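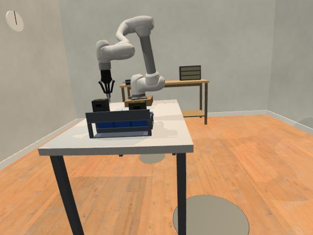
Tutorials > Robot Learning > Collecting Demos

Recording your first batch of demos in the simulator

Posted by Anel Oosthuizen, 11 February 2018

OK, so you've got Grenunari installed, the workshop room loads, and the arm is standing at the far end of the white table with its gripper pointing down. Now you need examples for it to learn from! I've done this more times than I care to admit, so let me save you a few evenings.

Start by picking one small task. I know it's tempting to go straight for the rack with the blue bins (I did), but begin with something like moving the gripper from its start pose to a spot above the black box and back up again. Boring, yes. It shows you whether your recorder works, though.

1. Open the Demos panel and make a new set. Give it a name you'll recognize in September. "test_final_new" is not that name.

2. Plug in your controller and set the speed to 2. Anything faster and I get jerky paths, and the arm will happily learn the jerks.

3. Hit Record, wait a beat, do the task, wait another beat, hit Stop. Those little pauses make trimming much easier later on.

4. Reset the room and go again. Turn on "shuffle start pose" before you do, or every run will begin in exactly the same place and your model will be lost anywhere else.

5. Keep going until you have 60 good runs. Take breaks - my driving gets sloppy when I'm tired and it shows in the data.

About bad runs: if you bump the rack or one of the boxes, mark the run as failed and keep the file. Nandi Sibiya talked me into this and I'm glad she did, as I've gone back to mine several times when a model kept clipping the same corner.

Once you're done, play everything back at double speed with the lights and shadows left on. Watch the fingers, mostly. If they wander on the way down, toss that run into the failed folder too.

Next time we'll load the set into the trainer, and I'll go over the export settings, which confused me for a whole weekend.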